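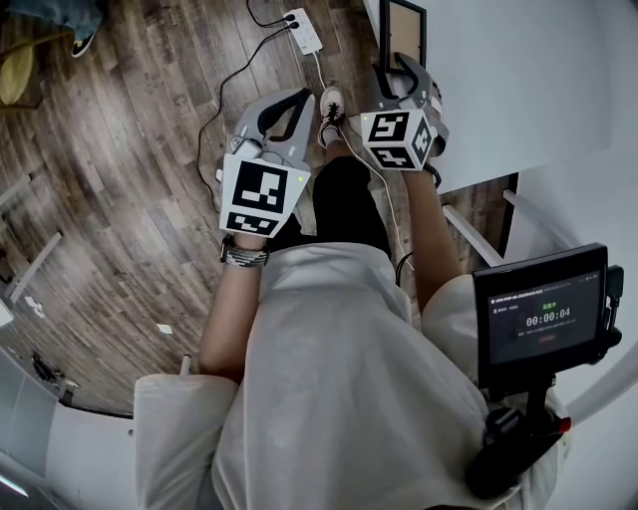 Dark wood plank floor, from above

Filling gaps between planks before winter, or wait?
Flooring and Subfloors > Solid wood

plank_ed
Posted 20/11/2020
Solid planks, stained dark, nailed to joists with no subfloor. The gaps have opened up since the heating went on. Widest is 2 mm, most are less. I have a tub of Fillix on the shelf and was going to do the whole room next weekend. The label says flexible, stainable, sand after 30 minutes. Any reason not to? Humidity in the room is not something I have ever measured.

Hafþór Holst
Measure it first. A plank moves across its width with moisture content, very little along its length. If you fill in the dry season the filler sits in the joint at its widest, and when the boards swell in summer it either gets squeezed out or crushes the edges. If you fill in the humid season the joint opens and the filler lets go on one side. The usual compromise is to fill midway between the two.
You need a hygrometer and a pin meter. Take readings in several boards, away from the radiators, and write them down.

tidewater_joinery
Disagree with filling at all on a nailed floor with no subfloor. The joists move too. Paste filler has no place in a joint that flexes under foot traffic. At 2 mm I would leave it alone. Over that, slivers of matching wood glued to one side only, so the other side can travel.

plank_ed
Slivers in a whole room sounds like a month of work. Drafts come up through the gaps, which is why I want something in there.

gableend
For drafts, rope or cord strip pressed in below the surface. Barnby sells it in several diameters. It compresses and recovers, no adhesive, comes out with a hook if you change your mind. Color is the weak point: on a dark floor buy the dark one, the natural one shows as a pale line.

Hafþór Holst
Agree on cord for drafts. I don't agree that paste always fails. I did a hallway with Revix in February and it is still in place, but that hallway stays within a narrow humidity range and the boards are narrow. Wide boards move more per joint, so the same product in a wide plank floor would probably have cracked.

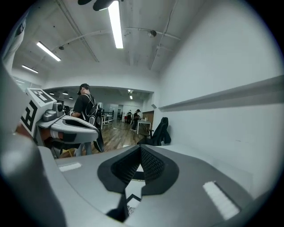 On the finish, since the stain was mentioned: test filler in a closet or under a rug before doing anything visible. "Stainable" on a tub usually means it takes some color when sanded bare. Over an existing finish it will not match, and sanding the joint takes the stain off the board edges, which then need touching up.

tidewater_joinery
One hallway over one year is not much evidence. Wouters used to print a movement table on the back of their board packs, width against change in moisture content. Work from that sort of table and the answer for wide boards is no paste, every time.

Hafþór Holst
I said the same thing about wide boards.

plank_ed
Hygrometer bought. Reads 30 percent with the heating on. Board width is 20 cm.

gableend
Then it is dry in there and the gaps are near their widest. Cord now, sized slightly over the gap, and look again in summer. Vacuum the joints first, old dust stops it seating.

tidewater_joinery
Seconded. A humidifier will close some of it for less effort than either.

plank_ed
Ordering the dark cord. The Fillix can stay on the shelf. Does the cord need anything at the ends where the planks butt together?

gableend
No. Cut it flush and push the end down with a putty knife.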